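星のテーブルクロスと、穴あきの箸立て

2023年12月7日　文・エルビラ・ベドヤ

わが家の台所のテーブルに、ようやく「カトラリーの居場所」ができました！　お箸とスプーンをどこに置くか、それだけの話なのに、このひと月ほど夕飯のたびに家族をつかまえてはしゃべっていたので、もう誰も聞いてくれません。なのでこのページに書きます。ギャラリーのページなのに今回はおしゃべりがだいぶ長めです。お茶でも用意してのんびりどうぞ。

話は9月にさかのぼります。オンドベリ（Ondberg）に引っ越してきて最初に困ったのが引き出しでした。台所に引き出しがひとつしかなくて、しかも浅い！　お玉を入れると閉まらない、お玉を出すと今度は栓抜きが引っかかる。前の家では引き出しにトレーを並べて、お箸、スプーン、フォーク、と気持ちよく分けていたのですが、そのトレーがまるごと入らないのです。しばらくはマグカップに適当に立ててしのいでいました。お箸が長いので、カップごとよく倒れました。朝ごはんの前にカップが倒れる音で目が覚める、という日が続いて、さすがに考え直すことにしたわけです。

条件はこうです。倒れにくいこと。底や横から水が切れること。洗うときに手がちゃんと入ること。それから、テーブルに出しっぱなしでもうれしくなるものがいい。最後のひとつがいちばん大事でした。しまう場所がないなら、見えていて楽しいものを選びたいじゃないですか。

探しに行ったのは、駅の裏にあるカッサ（Kassa）という雑貨屋さんです。間口は狭いのに奥がずっと続いていて、バケツの隣に毛糸があって、その隣に植木鉢があるような店。通路ですれ違うときは、どちらかが鍋の棚に背中をくっつけます。大好きです。水切りかごや小物入れは店のいちばん奥、天井近くまで積んであって、脚立を借りて見せてもらいました。値段もうれしくて、わたしが選んだ穴あきの箸立てはひとつ170円。思わず声が出ました。

穴あきの容れ物って、見はじめると奥が深いんです。丸い穴、細長い穴、花の形に抜いたもの。穴が大きいと風は通るけれど、細いお箸の先が横から飛び出してしまう。小さいと先は出ないけれど、水がちょっと残る。楕円の穴が並んだものは、その中間でちょうどいい感じがしました。売り場でお箸を一膳借りて、差しては抜き、差しては抜き。お店の人が途中から一緒になって試してくれて、ふたりで二十分くらいやっていたと思います（後ろで待っていたお客さん、ごめんなさい）。
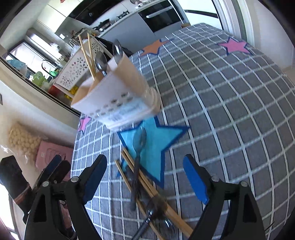

水色の星の上にお箸とスプーン。楕円の穴が並んだ箸立てにも、木のお箸とスプーンが立っています。

さて、テーブルクロスの話もさせてください。むしろこちらが本題かもしれません。グレーの地に白い線が走っていて、大きな星がぽん、ぽんと散っている一枚で、届いた日から気に入りっぱなしです。シリェヴァルド（Clillevard）の秋の布市で見つけました。800円。幅が170センチのテーブルだったらどうしようと思ったのですが、うちのテーブルはずっと小さいので、余裕をもってかかりました。折りじわは三日くらいで消えました。アイロンはかけていません。

グレーのクロスって、暗くならないかなと少し心配だったんです。でも星の色がとにかく元気なので、食卓がぱっと明るくなるんですよ。水色の星には紺のふちどりがあって、これがまた効いています。白いお皿を置いても映えるし、木のお箸がのるとすごく落ち着く。木の色とあの水色の組み合わせ、ぜひ一度試してみてほしいです。お味噌汁のお椀もいいし、みかんを転がしておくだけでもいい。みかんは毎日転がしています。

星はもうひとつ、思わぬところで役に立っています。置き場所の目印です！　「お箸は水色の星に置いてね」と言うと、小さいお客さんでもすぐにわかるんです。先週遊びに来たレムレム・アベラさんの下の子が、ピンクの星は自分の席だと宣言して、そこから一歩も動きませんでした。おやつのときは上の子がオレンジの星を取って、レムレムさんは星のない端っこでコーヒーを飲んでいました。次は大人にも星を回してもらえるよう交渉するつもりです。

汚れについても聞かれるので書いておきます。カレーをこぼしました。二回。どちらもすぐに濡れ布巾で押さえて、残ったところは台所用の洗剤をうすめて叩いたらわからなくなりました。洗濯機で洗うときは40度までにしています。乾かすときは星の面を内側にして、風の通る日陰に。端のほつれは今のところなし。布市の人は「洗うほど柔らかくなるよ」と言っていたので、春にはどんな手触りになっているか楽しみにしています。

さて、お箸とスプーンを全部出して、容れ物に分ける日の話です。引っ越しのあとずっと、あちこちに散らばっていたんですよね。マグカップの中、浅い引き出しの奥、お弁当袋の底、なぜか裁縫箱の中にも一本。家じゅうを回って集めて、テーブルの上にざっと広げました。この「全部出す」というのが、やってみるとすごく楽しいんです。長さも太さもばらばらのお箸が重なって、その下からスプーンの丸い頭がのぞいて、知らない人の台所を見ているみたい。おたがいに引っかかって、ひとつ持ち上げると三つついてくるのもおかしくて。

分け方はいろいろ試しました。最初は種類ごと。お箸だけ、スプーンだけ。見た目はすっきりするのですが、配膳のときに容れ物をふたつ持って歩くことになって、これがけっこう面倒でした。次は人ごと。これは一日でやめました。自分のスプーンがどれだったか、誰も覚えていなかったので。今は、毎日使うものをお箸もスプーンもまとめてひとつに立てて、たまにしか使わないものは背の高いほうに入れる、という形に落ち着いています。テーブルの真ん中にひとつ置けば、あとは各自が取る。気楽です！

立てるときの向きもちょっとした話題になりました。お箸は先を下に、スプーンは丸いほうを上に。わたしはずっとこの派です。スプーンの頭がいくつも並んで上を向いているの、つくしみたいでかわいくないですか？　ところがメッタ・シェルブレッド（Märta Skjelbred）さんのおうちでは全部逆で、柄を上にして立てるのだそうです。取るときに口をつけるところに触らないから、と。たしかに。理屈では完全に負けています。でもつくしがかわいいので、うちはつくしでいきます。お客さんが多い日だけメッタさん方式にしています。

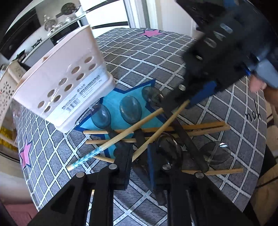
長いお箸のことも書いておきたいです。菜箸とまではいかない、でも普段のお箸より長いのが何本かあって、これの扱いにずっと悩んでいました。背の低い容れ物に入れると頭が重くて、全体がかたむくんです。短いものと組み合わせて、対角線に差すようにすると安定しました。長いお箸の向かいに、頭の大きいスプーン。シーソーの要領です。思いついたときは台所で小さく拍手しました。

取り分け用のスプーンは、まだ決定版が見つかっていません。大きすぎると煮物の器に入らないし、小さすぎると豆をすくうのに何往復もすることになります。キーラン・ネイラーさんに借りたのがとても使いやすくて、同じものを探しているのですが、ご本人もどこで買ったか忘れてしまったとのこと。柄がゆるく反っていて、器のふちにかけてもすべり落ちないんです。似たようなのをどこかで見かけた方、ぜひ教えてください！

容れ物に貼ってあるラベル、すぐはがす派ですか？　わたしはしばらくそのままにしておくことが多いです。洗い方や寸法が書いてあると、あとで「もうひとつ欲しい」となったときに助かるので。はがすときはドライヤーの温風を当てて、角からゆっくり。残ったべたべたには食用油を少しなじませて、十分おいて、洗剤で洗います。急いで爪でこすると余計に広がります（やりました）。

洗い方は簡単で、週に一回、中身を全部出してぬるま湯に浸けます。穴のまわりは古い歯ブラシでくるくると。花の形に抜いてあるほうは、花びらの細いところに汚れがたまりやすいので、綿棒を使うことも。面倒そうに聞こえるかもしれませんが、好きな音楽を一曲かけているあいだに終わります。洗い上がったら逆さにして、窓の近くへ。朝のうちに洗っておくとお昼にはもう使えます。

木のお箸は、洗ったあとにすぐ立てないのがうちの決まりです。布巾の上に寝かせて、少し転がして水気を取ってから。前に濡れたまま立てておいて、先のほうだけ色が変わってしまったことがありました。気に入っていた一膳だったので、かなりしょんぼりしました。それからはちゃんと寝かせています。寝かせたまま忘れて夕飯になることもありますが、それはそれで、星の上に転がっているのを各自が拾えばいいので問題なしです。

ところで、容れ物って食卓以外にも使い道がありすぎませんか。買い足すつもりで想像をふくらませているのが、まず玉ねぎ。穴があいているので風が通るし、皮がぱらぱら落ちても逆さにすればいい。次に洗濯ばさみ。それから、描きかけの色えんぴつ。キロス・テフェラさんは似たような容れ物でベランダのバジルを育てているそうで、鉢カバーにすると水はけがとてもいいと力説していました。冬はさすがにお休み中とのことですが、春になったら苗を分けてもらう約束をしています。楽しみ！

次に狙っているのは、スキナー（Skiner）の布巾です。カッサの入口近くに吊してあって、行くたびに触って帰ってきます。厚手で、ちょっとざらっとしていて、水をよく吸いそう。色は三つあって、グレーのクロスに合わせるならからし色かなと思っているのですが、水色の星のことを考えると白も捨てがたい。キーランさんは迷わず「からし色」、メッタさんは「白」。わたしはまだ決められません。年内には買います。たぶん両方買います。

前回の瓶の並べ方のページにたくさんのお便りをありがとうございました。「うちは背の順です」「使う順です」「ふたの色で分けています」と、どれも読んでいて本当に楽しかったです。ふたの色で分けるというのはまったく考えたことがなくて、さっそく半日やってみました。お酢としょうゆが同じ赤いふたで、卵焼きが大変なことになりました。

カトラリーの置き場についても、みなさんのやり方をぜひ聞かせてください。立てる派、寝かせる派、引き出し派、まだマグカップで耐えている派。マグカップの方には、底に小石をひとつ入れておくと倒れにくくなるというレムレムさんの技をお伝えしておきます。わたしは引っ越してからずっと知らずにいました。もっと早く聞けばよかった！

次のページは、テーブルクロスをもう少し並べてみる予定です。布市でもう一枚、星とは全然ちがう柄を買ってしまったので、その話から。

シェア 433　コメント 40

お問い合わせはページ下部のフォームから　© エルビラ・ベドヤ　文章と写真の無断転載はご遠慮ください　ページの先頭へ戻る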